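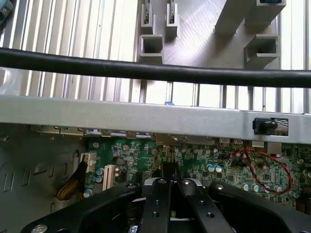
Green motherboard, with the white connector header and its black and orange wires.

Votmont Computer Reuse Club
Minutes of the monthly meeting, 25 October 2022
Held in the workshop, Royer building

1. Opening
The meeting opened a few minutes late because the coffee took its time. Good turnout, with several new faces, and a big welcome to all of them! Minutes of the previous meeting were approved with one correction: the shelf for tested monitors is the lower one. The upper one is for monitors still waiting.

2. Desktop teardown and refit
Most of the evening went to desktops, and it was a really good session. We talked through the order of work once the side panel is off, and settled on the following for the bench sheet:
Photograph the wiring before anything is unplugged.
Note which slots have memory in them, then take the memory out.
Graphics card next, if there is one.
Drives and drive cables after that.
Power supply stays in until last.

There was a lively discussion on whether the memory should come out before or after the graphics card. Some members find the latches easier to reach with the card gone. Others like to have the memory safely in its tray before they start pulling on anything bigger. Memory first was adopted by a show of hands, and anyone who runs into a case where it can't be done should write the model on the sheet so we have a list.

A newer member asked how to tell a capacitor that has gone bad. We look for a domed or split top, or crust around the base, and a board with any of those goes in the parts bin with a red tag. Color means nothing here, and light blue ones are as good as any other. Great question, and it will go on the beginner page.

Loose wires over the board came up again. It was agreed that we tie them back before closing a case, and that reusable ties are to be used in place of the plastic ones we keep having to cut.

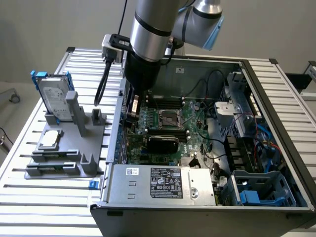 Desktop case on its side: memory slots on both sides of the CPU socket, drive cage and SATA cables at right, power supply at the front.

3. Drives
We now have 176 drives waiting to be wiped, which sounds like a lot and is a lot, but the pile is moving. The rule stands that no drive leaves the building without a wipe record taped to it. Drives that fail the wipe twice go in the locked cabinet for shredding.

Members were very happy with the printed drive holders. Drives standing in a holder are so much easier to keep in order than drives stacked on a towel! Two more will be printed if there is filament left over from the cable clips.

SATA cables: please sort by length when putting them back, and throw out any with a broken clip. The mixed box has become a nest.

4. Restlow school order
Restlow would like 30 desktops by April, all with the same memory and a fresh drive. They don't need graphics cards, so any we take out can go toward the two video editing machines promised to the library. The feeling in the room was that we can do this comfortably if we keep up one bench night a week. Approved, with plenty of cheering.

Power supplies for this order are to be checked on the tester and the label readings written on the bench sheet. If a label can't be read, use another unit.

5. Parts and money
Graluron has offered us a box of screws and standoffs, around 1,000 pieces, unsorted. Accepted gladly. There will be a sorting evening with pizza, and muffin tins are wanted, any size. Small case screws and drive screws must be kept apart, as we have stripped enough threads this year.

Purchase of 3 tubes of thermal paste approved. Purchase of a second label printer put off to the next meeting, pending a price.

6. Any other business
The magnetic tray is missing from bench two. Please check your toolbox.
A suggestion was made to put a poster of motherboard parts on the wall by the door, with the sockets and slots labeled in large type. Everyone liked this. A draft will be brought next time.
Wrist straps are to be hung on the hooks after use. They were found in the sink.

7. Actions
Bench sheet to be updated with the new teardown order.
Beginner page to get the capacitor notes.
Reply to Restlow confirming the order.
Reply to Graluron with thanks and a pickup time.
Price for label printer.
Reusable ties, two packs.

Meeting closed, and a good number stayed on to sort cables.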